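Packing bench automation, what happens to the people?
Forum: Small Shop Floor > Packaging and fulfillment

mirkside_packer
Posted Thursday, June 5, 2025

We pack small bags by hand. Fill, seal, label, 200 on a good shift, and a good shift means the label printer is in a mood to cooperate. In January the owners put money down on a bagging machine from a company called Onora, which weighs, fills and seals. Four of us work the bench. We've been told our roles will "evolve." Has anybody here evolved? Did it hurt?

wondimach_wes
We got ours last year. Same four people, different complaints. I used to seal bags, now I feed a hopper and clear jams. My wrists are better. My conversation is worse because you can't hear anyone over the compressor.

Zerrin Kılıçarslan
Ask who gets trained on changeovers before it's installed. At our place only the shift lead got trained, so when the lead went on vacation we had a very expensive shelf. Get it in writing that everyone on the bench learns it, with paid hours.

saragih_fan
Unpopular opinion: sealing bags by hand all day is a lousy job and I don't get the nostalgia. A machine does 366 an hour without sighing.

mirkside_packer
I sigh very efficiently, thank you. No argument about the boring part. My worry is that the slow bits are where we catch things. If the mix looks wrong you notice when it's in your hands.

saragih_fan
So put a person at the end checking. That's a job too.

wondimach_wes
It's a job for one person. She has four.

Doğukan Akgül
I did the checking job for two years. You stare at a belt and your brain leaves the building. Rotate it every hour or you'll wave through anything bag-shaped. Also keep one hand sealer plugged in. We ran 147 short orders by hand the first month because the minimum batch on the machine was bigger than half our customers wanted.

saragih_fan
OK, short orders I'll give you. Rotation too. Still not crying over the heat sealer.

Zerrin Kılıçarslan
What does your bench look like now? Hard to say what a machine would take over without knowing what you do between steps.

mirkside_packer
Like this. Marker, bag, sealer, repeat until lunch.

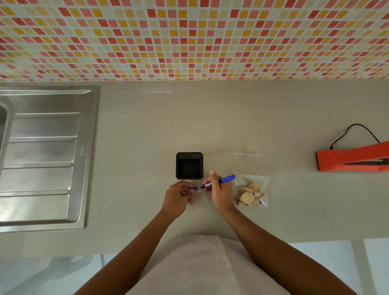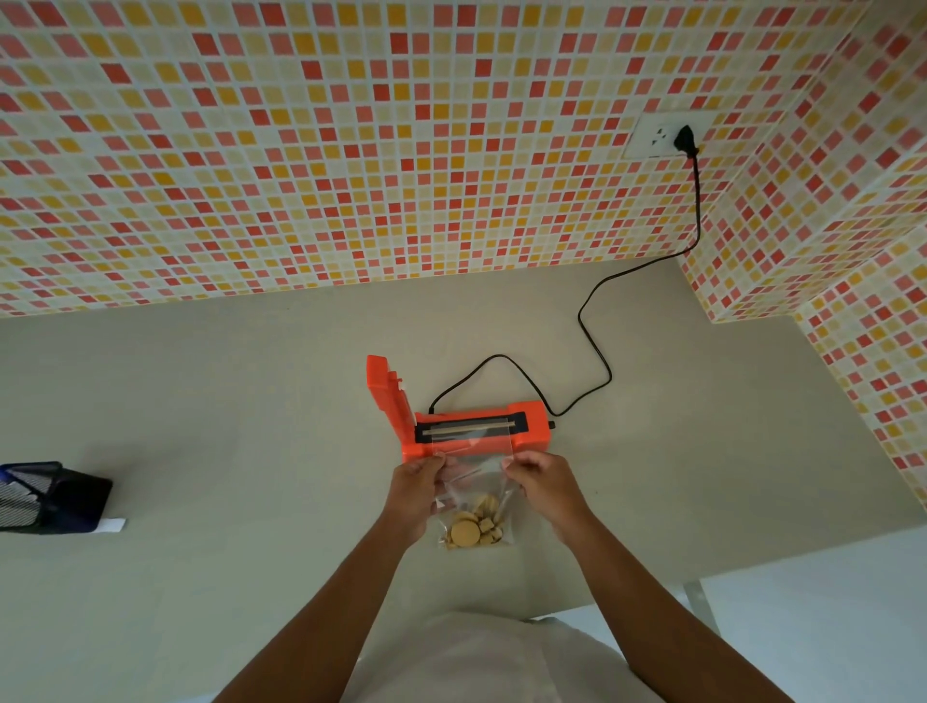
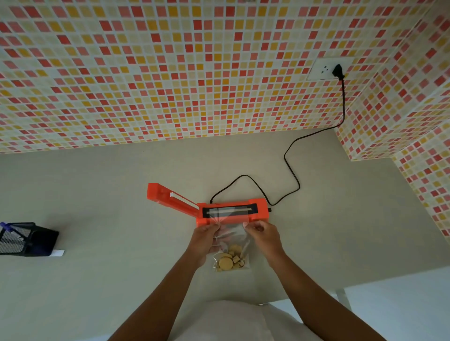

Marker in the first one, bag at the sealer in the other two.

wondimach_wes
Nice tile. Ours is beige. Ask them about the compressor.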